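The Winter Key

The bus to Flirkberg stopped running at six in the winter, and Sigrun Berge had missed it by the length of one conversation, which was the way she missed most things. She had been telling the woman at the bakery about her sister's hip. By the time she came out with her bread under her arm, there was only the smell of the exhaust and a long row of streetlights going up the hill.

So she walked. It was December, and cold in the way that makes your teeth feel like somebody else's, but she had good boots and half a loaf's worth of patience. She ate the other half on the way.

Her aunt's apartment was on the top floor of a building called Fiore, though there had never been a flower anywhere near it that Sigrun could remember. Aunt Jutska had lived there for 38 years and had left it, along with a piano and a great many unanswered letters, to her only niece. Sigrun had come to empty it. She had given herself a week, and she had already spent two days of it reading the letters.

They were nearly all from a man named Aldo Costa. He wrote from Vornia, down on the coast, and he wrote the way some people talk while they are washing dishes, about whatever passed the window. The price of lemons. A neighbor's boat. Once a whole page on how to get a cork out of a bottle when it has gone in the wrong way. At the end of each letter he asked the same thing, which was whether she still had the key, and he never said which one. 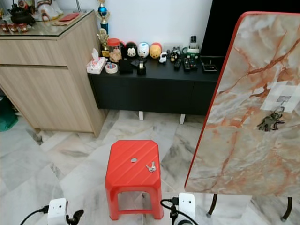
Sigrun had tried every key she could find. There was one for the mailbox and one for the cellar, and a tiny one that she was fairly sure belonged to a suitcase long gone. None of them seemed like the sort of thing a man would ask after for half his life.

On the third evening, with her feet still thawing from the hill, she sat down at the piano. She couldn't play, or she could play one song, and that one only with her right hand. She got as far as the fifth note and nothing came out but a soft wooden knock. She tried it again. Then she lifted the lid and looked in, and there it was, a gap in the row of hammers, and a slip of paper folded into it so tightly that it had gone shiny along the creases.

"Aldo has the other half of this song," it said, in her aunt's slanting hand. "I have told him he can come and finish it when he learns to keep time."

Well. Sigrun laughed out loud, alone in that big cold room, and then she cried a little, and then she made tea. She found some writing paper in the desk, cream colored and slightly damp, and wrote 2024-01-05 at the top, crossed it out because it was still December and she was tired, and then decided to leave it after all. It would take her that long to find the courage to mail it.

"Dear Mr. Costa," she wrote. "You don't know me, but I believe I have your key. It is the A above middle C, and it sticks."

She thought about telling him the rest right away, about the funeral and the snow and how few people had made it up the hill. Instead she told him about the bakery, and the bus, and her sister's hip. She filled both sides of the sheet and had to turn it sideways to fit her name.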